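Visit to the Vulholm Assembly: Report of the Members' Study Group

Published by the Uder Civic Association

The Association's study group visited the Vulholm Assembly on Tue 23 July, on the Assembly's annual open day. The group consisted of 6 members. The purpose of the visit was to learn how the Assembly has managed the change of its leadership following the spring election, and to consider whether any of its arrangements might be put before the Uder district council when that body reviews its standing orders in September.

Background

Vulholm was governed by the same party group for 42 years. During most of that period the office of leader was held for long terms, and the chairs of the main committees changed seldom. At the spring election the governing group lost its majority, and an agreement was then reached between two smaller groups to form an administration. Several of the longest-serving members did not stand again. Others were returned and now sit in opposition.

The study group had been asked by the Association not to take a view on the merits of either side, and the report is written on that basis.

Arrival and morning session

Members travelled by rail to Amell and were taken by bus to the Assembly building, where registration took place in the east lobby. The queue for passes was long and the morning session began late. The clerks had prepared an information pack, which included the rules of debate, the seating plan and a short history of the chamber. The pack did not include the text of the agreement between the governing groups, although a copy was supplied on request.

The opening talk, given in the chamber itself, dealt with the handover of office. Under the rules adopted two years ago, an outgoing leader must leave a written statement of unfinished business for the successor. The statement is published after it has been received. The group was told that the most recent one ran to 322 paragraphs, and that the greater part concerned road contracts and the long dispute over the Echeverri land.

A question was raised from the public benches as to whether such a statement could be used to bind an incoming administration. The reply was that it could not, and that the new leader had already departed from it on the matter of bus fares.
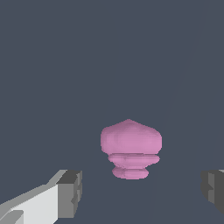
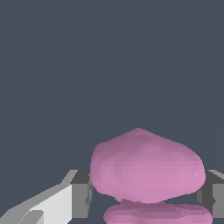
Afternoon session: younger members and the committees

The afternoon was given over to the place of newly elected members. Vulholm has no age limit for office and none is proposed. What has been introduced is a limit on the chairing of committees, under which a member may hold the same chair for no more than 2 consecutive terms. The clerks described the effect on the planning and finance committees, both of which now have chairs elected for the first time this year.

Opinions among those present were divided. Some visitors argued that experience was being lost at a difficult moment, and that the former chairs had been removed by rule when the voters had chosen to keep them. Others took the view that the committees had been closed to newer members for too long. The study group heard both arguments put with courtesy and at some length.

Members also attended part of a mock debate held for schools. The sound in the upper gallery was poor, and those seated at the back could follow little of it.

Matters noted for Uder

The written handover statement appears well suited to a smaller council and would require only a modest change to the standing orders. The limit on chairs is a larger question. Uder has fewer councillors, and a rule drawn up for Vulholm might leave some committees without a willing chair. The group recommends that the matter be discussed at the general meeting before any proposal is made.

The group further noted that the register of members' interests in Vulholm can be read at the front desk without appointment. In Uder, notice must still be given in writing.

The Association thanks the clerks of the Vulholm Assembly for their time and for the papers supplied. Copies of the handover rules are held at the Association's office and may be consulted during opening hours.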